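Shared Shop Builds > Motion and Control
Thread: Two-finger gripper, packing a coiled cable into a carton

henare_cnc
Joined the arm project at the Tullinell shop in November and inherited the packing task. The goal is simple on paper: pick up a coiled power lead, put it in an open carton, let go, back out. The arm runs Sinevora 3 for motion planning. Joint repeatability is fine. The coil is the problem. It changes shape every time it's gripped, and the plug is heavy enough to swing.

Current settings: wrist camera at 14 frames per second, force limit low, approach straight down. I log every attempt. Up to last night the log had 1,983 entries, and I would call roughly a third of them clean. "Clean" means the coil is fully inside the walls and no flap got touched on the way out.

Questions:
1. Grip on the coil or on the plug?
2. Does anybody tie back the carton flaps?

ballscrew_ed
Coil. Grip the plug and you have a pendulum. Cross the loops near the middle, both fingers outside the bundle, and lower slowly.

As for the flaps, tape them down on the outside. Then forget about them.

erna_q
Disagree on the tape. If the carton has to be closed afterward, you've added an untaping step, and that's harder than the packing. Put the flap positions in the collision model and plan around them.

Henare, post the wrist view. Hard to say anything about clearance without it.

henare_cnc
Two from the wrist camera, fingers open, coil in the carton.

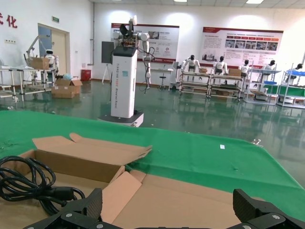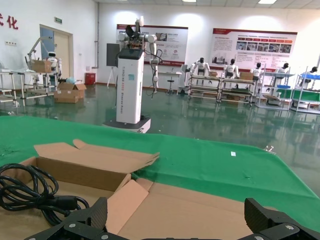
No tape on anything for now. I would like to keep it that way, for the reason erna_q gives. The retreat is straight up to the safe height and then home.

ballscrew_ed
OK, then at least slow the retreat. What's your vertical speed?

henare_cnc
600 mm/min for the first stretch, then full rapid.

ballscrew_ed
That's not the problem then. I'd look at how wide you open on release. If the fingers go to full stroke while they're still down in the carton, they push on whatever is next to them. Open just enough to drop the coil, lift, then open the rest of the way.

erna_q
Agree with that part. Partial open on release fixed most of my flap strikes on a similar job. Still wouldn't tape.

One more thing: green cloth under a tan carton is good for segmentation, but check your white balance lock. Auto white balance drifts when the arm moves and the share of green in view changes. My edge detector lost the near wall of the carton that way for weeks before I locked it.

feedrate_zero
Why use two fingers for this at all? Suction cup on the plug body, hook for the loops. Done.

erna_q
A cup won't seal on a ribbed plug.

feedrate_zero
Depends on the plug. A bellows cup seals on more than you'd think.

henare_cnc
No air line at our end of the shop, so suction is out unless somebody donates a compressor. Partial open is a one-line change. I'll lock the white balance too, but in a separate run so I can tell which one did what.

ballscrew_ed
Keep the old log separate as well. Mixing them is how I lost a month on the lathe loader.

henare_cnc
Already branched. New log starts at zero tonight. Will post the release width once I have a number I trust.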